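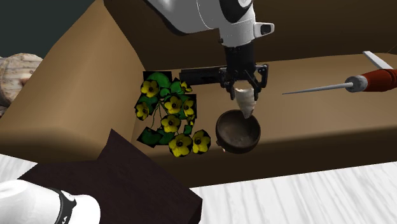 Part-time bookkeeper, Rodley

Prola is looking for a bookkeeper to join our small accounts office in Rodley. The post is for two days a week, with a start date in August 2020. It is a fixed contract until the end of January and may be extended.

You will enter purchase invoices, match supplier statements, chase late payments and help with the monthly payroll. We handle almost 100 invoices a week, most of them from local trade suppliers.

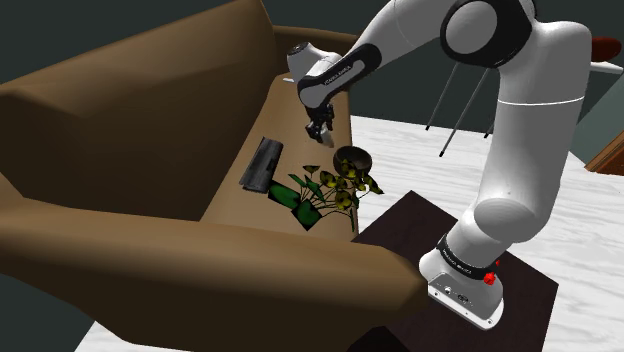

You should have at least 2 years' experience in a similar role and be comfortable with spreadsheets. Knowledge of VAT returns would be useful. Training on our own ledger will be given in the first 6 weeks.

Free parking is available on site. Pay depends on experience.

To apply, send a CV and a short covering letter to the Accounts Office, Prola, Rodley. Please mark your letter "Bookkeeper".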